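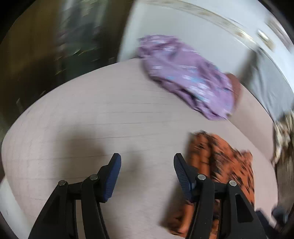

Stavros Berisha objected at the first reading that shoppers in Bradden do not choose cloth by price alone, and asked that the report say so plainly. The point was accepted, and the section on demand was rewritten.

## Printed cotton in Bradden and Vosell

The survey covered 507 households in the two towns. Of these, 400 had bought dress cloth by the metre since October. 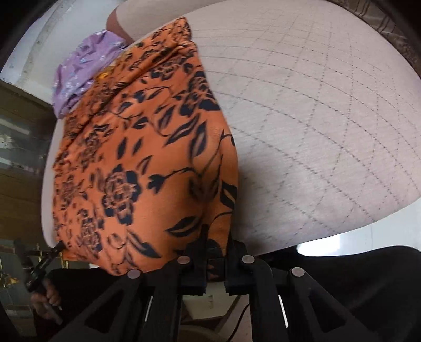 Demand for floral prints was strongest among buyers over fifty. Respondents separated small, scattered designs from large ones — dark roses with trailing stems on an orange ground would fall in the second group — and most preferred the small for everyday wear. Vosell buyers were less decided.

Prices at the Urkura market were recorded on seven visits and are listed in the annex.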